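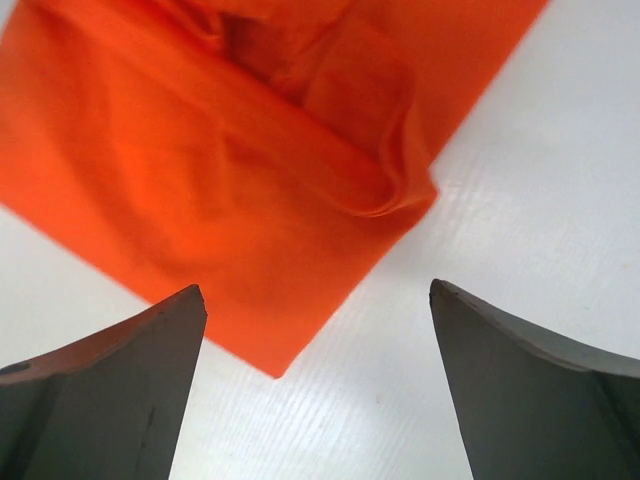
Folding was the task we promised Zilon we would start with, and I'm happy to report that the first set of examples is complete: 300 recorded folds, every one driven by a person through both arms. The wrist cameras have been the best surprise of the period. With bright orange cloth on the white table, an edge or a corner stands out clearly between the two fingers, and Réka Fodor now relies on that view when she checks each recording. She threw out 37 early attempts and we recorded every one of them again!

We keep the layout simple, with a tray for the unfolded clothes and a place for the finished pile.

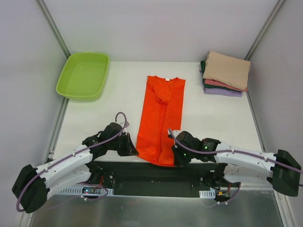 Long folds took the most practice. Our operators tended to rush the sleeves, so Réka wrote a short guide and the later recordings are much smoother. The Dumov team has asked for a copy, and we're glad to share it.

Planned for the next period:

1. Train the first Kovuris model on the full set and test it on 5 shirts it has never seen.

2. Record more starts with the cloth bunched up in the tray, where we still have too few examples.

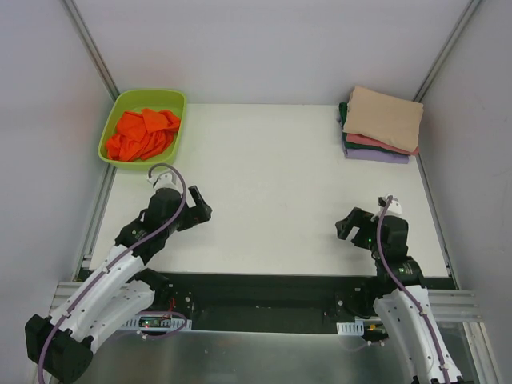

3. Send the labeled set to Domínguez for review by November.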